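Search posts

Clerkard
13/04/2020

Day whatever of staying in. The laundry pile has developed foothills. So tonight's thread is on the question I get more than any other: can a machine do this for me yet? Short version: no. Long version follows, get a snack.

First, some ground rules. A washing machine is a robot if you squint. It fills, spins, drains and plays a little song. What it can't do is the part on either side of the song. Somebody still has to find the socks, and somebody still has to fold.

Folding is where it goes bad. A car door is the same car door every time. A pair of shorts is a new object whenever you put it down.

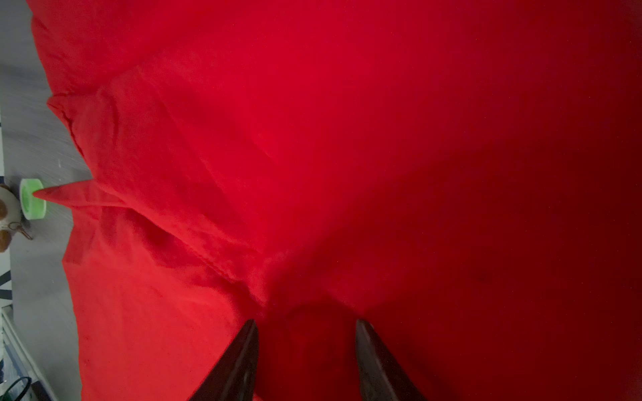 I worked six years in a shop that did uniforms for school teams, and we had a machine for nearly everything. Cutting, hemming, pressing, printing the numbers. At the end of the line there were two people and a table, folding. The sales guy from Zikier came by every July to tell us the table was on its way out. The table is still there. I don't know about the sales guy.

The trouble is mostly finding the edge. You pick up a shirt by the shoulders and never think about it. Your fingers slide along until they hit a seam, then they stop. A gripper has to be told what a seam is, then told again when the seam is underneath, twisted, or the same color as the rest of it.

And then it has to pick up one layer. Anyone who has tried to open a produce bag at the grocery store knows how well that goes, and we've had hands all our lives.

Somebody in my replies last week said two arms would fix it. Two arms help! I have two arms and my fitted sheets look like a bag of wet cement. But fine, yes, you want one hand at the waist and one at the leg, and you want them to agree on what they're doing.

Agreeing is its own problem. Pull too soon on one side and the whole thing skates across the table. Pull too late and you've folded a corner into the middle. My sister and I used to fold tablecloths together and we barely spoke afterward.
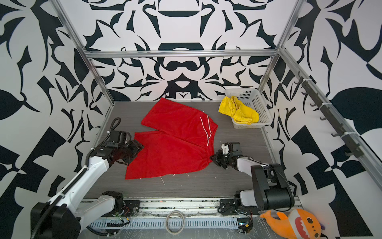

So could you buy one of these for the house right now?

You could buy arms. What you'd get for your money is a very patient trainee that needs its own table, good light, and someone nearby to flatten things out when it gets stuck. Which is to say you'd have a job supervising your laundry.

Same story on the shop floor, by the way, with more zeros. The plain chores went first: moving boxes, stacking trays, screwing on caps. Tukon put a case packer in the building next to ours and it did 500 boxes a shift without a complaint. Then they asked it to pack knit hats and it had what I can only describe as feelings.

People also forget the before and after. Say the fold goes fine. Did it know the shorts were right side out? Did it tuck the drawstring in? Did it notice the loose thread, and did it pull the loose thread, and is there still a hem? I've lost a good pair that way with no robot involved.

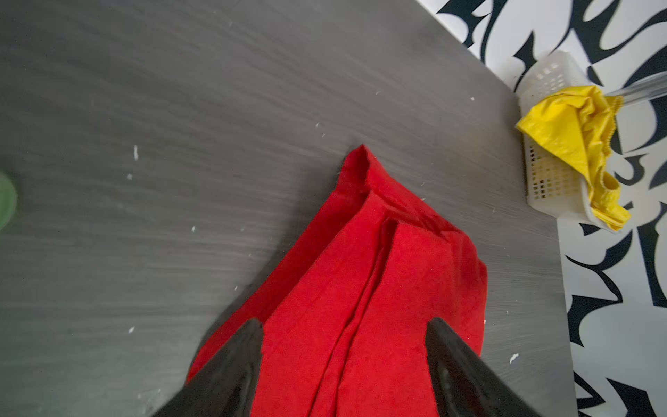
Speed is the other one. A decent folder at our table could do 273 pieces in a morning and hold an opinion on every one of them. The demo clips I watch at night tend to say "4x" in small print in the corner. I always check for the small print now. It's like reading the back of a cereal box.

What I do think is changing is how they learn. It used to be a programmer typing in every move. Now a person does the chore over and over with the arms, and the software tries to get the idea from that. Feels more like how I learned, minus the yelling.

Takeda Street laundromat, my local, has a sign saying "wash & fold by real people." It's been up forever and used to mean nothing. Lately it reads like a boast.

My guess, and you can come back and laugh at it: towels first. Towels are rectangles. Then T-shirts, then shorts, and a long time later, fitted sheets, by which point the machines will have earned the right to refuse.

Until then I've got a pile, a basket with a bad handle, and two arms that came with the body. Dryer just buzzed – I'm going to pretend it's yours.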